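Products > Table & Desk > Mats

Shop New In Kitchen Lighting Sale Stockists

May 2021
By Manuela Fabbri

Darkora Table Mat, large, dark grey

The Darkora is a plain rectangular mat for a dining table or workbench. It comes in one colour and covers most of a standard tabletop, leaving a margin of bare wood for a lamp or the kettle. Stock code 1229.
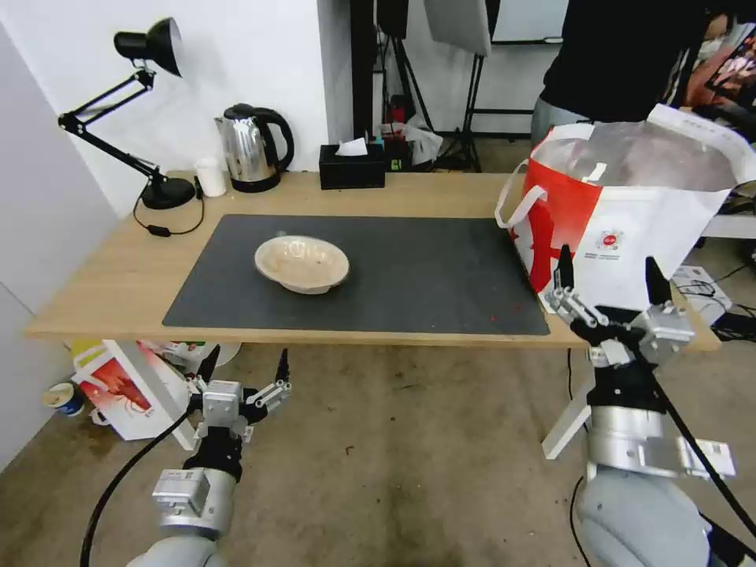

Crumbs and small spills wipe off with a damp cloth. For anything stickier, use warm water and a drop of dish soap, then dry the mat flat. Don't put it in the dryer, and don't fold it for storage. Roll it with the top side facing out.

The mat ships in a cardboard tube. It may hold a curl for about 11 hours after unrolling. Weigh down the corners overnight if you need it flat sooner. Light scuffs are normal with daily use and are not covered as a fault.

Price: $88, tax included. Limit of 4 per order. The next shipment is due in June.
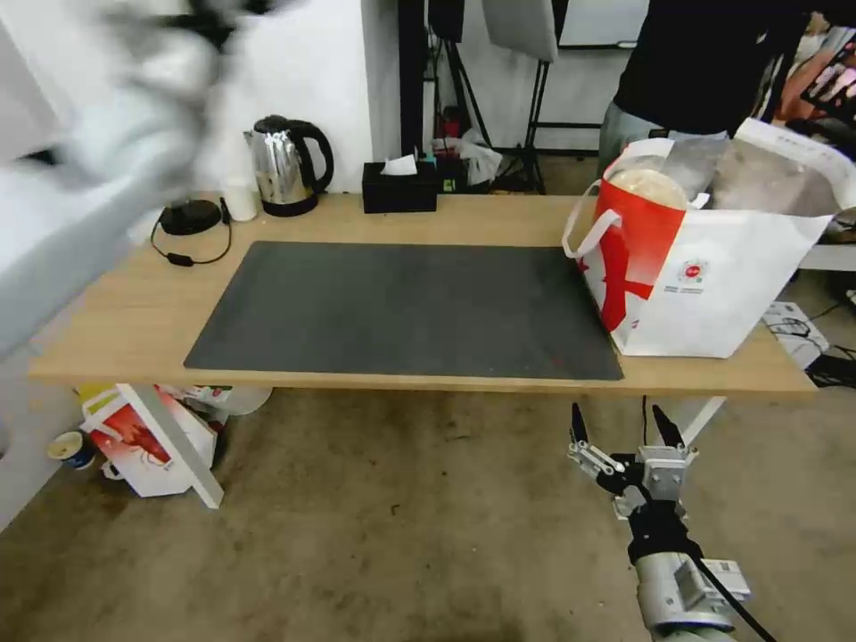

Dark grey mat on a light wooden table, with kettle, cup and tissue box along the back.

Trade orders: Elínborg Hallgrímsson, Lo Presti warehouse.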